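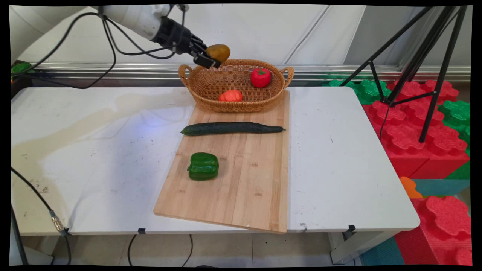

The Dendora Road Bus

King-fai Hsiao had been told the 314 stopped outside the feed store, and it did, but only in the morning. He learned this from a sheet of paper taped inside the store window. It was already getting dark. He read the sheet twice and then sat down on the bench with his bag between his feet.

His aunt had asked him to bring her soup pot back from Ollness. That was all the trip was for. She had lent it to a cousin for a wedding, and the cousin had moved, and the pot had gone with her. It was a heavy pot with a dent on one side. It took up the whole bag, so he had put his spare shirt and his toothbrush inside it.

A woman came out of the store and locked the door behind her. She was older than his aunt and wore a man's coat.

"You missed it," she said.

"I know. Is there another way to get to Fonby?"

"Walk. Ten miles."

He looked down the road. There were fields on both sides and a line of trees at the end. The ditch had water in it.

"Or you can wait for Ng," she said. "He brings the milk truck through at nine. He'll take you if he likes you."

"How do I know if he likes me?"

"He'll stop."

She didn't go to her car. She sat down on the other end of the bench and took a paper bag out of her coat. There were two boiled potatoes in it, with the skins on. She gave him one and a pinch of salt in a fold of wax paper. He hadn't eaten since the morning and he finished it before she was halfway through hers.

Her name was Shuk-fan Shek. She had come to that road at nineteen to work in the store for one winter, and then the owner got sick. She told him this while she peeled the skin off her potato with her thumbnail. She asked what was in the bag and he told her.

"You went all the way to Ollness for a pot?"

"It's my aunt's."

"Is it a good pot?"

He thought about it. "It burns rice," he said. "It's all right for soup."

She asked to see it, so he took out the shirt and the toothbrush and handed it over. She held it up to the light over the store door and turned it around. She knocked on the bottom. She ran her finger over the dent.

"Somebody dropped this."

"My uncle threw it," King-fai said. "Before I was born. They had an argument about a boat."

"Did he hit her?"

"He threw it out the window. It landed on the boat."

Shuk-fan Shek laughed at that for some time. Then she gave the pot back and he packed his things into it again. It had gotten cold. She went to her car and came back with a blanket that smelled of dog, and they put it over their knees.

"Who won?" she asked. "About the boat."

"She did. He sold it. Then he bought another one and kept it at his brother's place, and she knew, but she never said anything. She told me after he died. She said he used to come home with wet socks and tell her it was raining."

"And was it?"

"Sometimes."

A car went by and didn't slow down. After that the road was quiet for a long while. She told him about the owner of the store, who had lived another twenty-six years after he got sick, and who had asked her to marry him every spring until she did. He had been dead three years. She still opened at six because he had. The farmers came at seven and would have come at seven no matter what she did.

"You could open at seven, then," King-fai said.

"I could."

She folded the paper bag flat and put it in her pocket.

At nine there were no lights. At twenty past there were some, low and yellow, coming from the wrong direction. The truck passed them, went as far as the gate of the next field, turned around in it, and came back. The driver leaned across and pushed the door open.

"Fonby?" he said.

"Yes."

"What's in the bag?"

"A pot," said Shuk-fan Shek. "Don't let him put it on the floor, you'll kick it."

King-fai climbed up and held the bag on his lap. He tried to hand the blanket down to her but she had already started for her car. He called out to her and she waved without turning around.

"She does that," Ng said. "Leave it with me. I'll drop it off in the morning."

They drove with the heater on. The lid rattled inside the bag at every bump, and after a mile or two King-fai took out his shirt and put it between the lid and the rim. It was quieter after that. Ng asked if his aunt was a good cook, and King-fai said she was when she paid attention.

There was a light on in her kitchen when they got to Fonby. She opened the door before he knocked. She took the bag from him, pulled out the pot, and looked at the dent first.

"You smell like a dog," she said, and went to fill it with water.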